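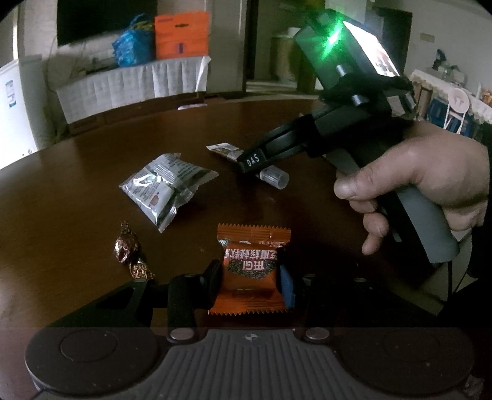
Ticket 383 — Jaw offset drifts between sessions, left side closes late
Project: Tidlow hand-held gripper, home build
Opened by: Gwion Lougher
Status: open, workaround in place

Problem
After a long run of picks the left finger reaches the object later than the right. Stiff things like boxes are fine. Snack packets get pushed sideways before they are held, and wrapped candies roll out of the pads. Small tubes are hit or miss.

Setup
Two units, same printed parts, Trilus firmware on both. Logging goes to the Kuteo board at 600 samples per second. Testing is on the round table at home. It is glossy, so light things slide easily and the fault shows up sooner than it does on the workshop bench.

Log
Entry 1. Re-zeroed both units with the jaws shut. Offset gone, back again after 7 picks on unit A. Unit B held.

Entry 2. Swapped the fingers from B onto A. Fault stayed with A, so it isn't the pads.

Entry 3. Checked the pivot pins on A. Front left pin had side play. Tightened it and the jaw went stiff, backed it off a quarter turn.

Entry 4. Repeated with a full packet, a foil candy and the tube. Packet OK. Candy still rolled on two tries. Encoder read 3,822 at full close, same as B.

Entry 5. Left it overnight. In the morning the reading at full close had moved again and the pin was loose — the thread in the printed link is worn.

Workaround
Re-zero before every session and check the front left pin by hand. Don't use threadlocker on the printed link, it cracked the last one.

To do
Reprint the left link with a brass insert. Kurek has the inserts in stock, order goes in with the cable ties. Run the soft packet test again on both units once it is fitted, then update this ticket.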